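Search posts
Search

Teleop diary, pepper week 1/5 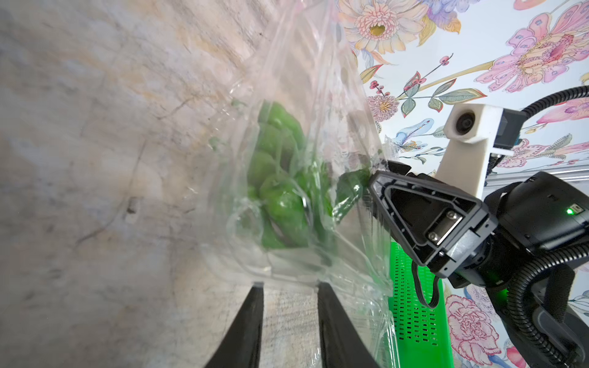

Wrist view: green peppers in a clear bag, both arms in on it.

2/5 I'm driving both arms by hand from the leader set, and wow, plastic bags are mean. The film folds wherever you pinch it and you feel none of that through the handles!

3/5 Target is 85 clean demos for the Binda task before we train anything. I have 9. (Nine!! And my shoulders already hate me.)

4/5 Best trick so far — slow way down before the pinch, then commit. If I dither, the policy learns to dither too. Our Nurnar run in February picked up every one of my nervous little wiggles.

5/5 Anyone else teaching bags with two arms? Do you keep the fumbled grabs or toss them? I keep going back and forth — send opinions.

Contact · © Suvava · Back to top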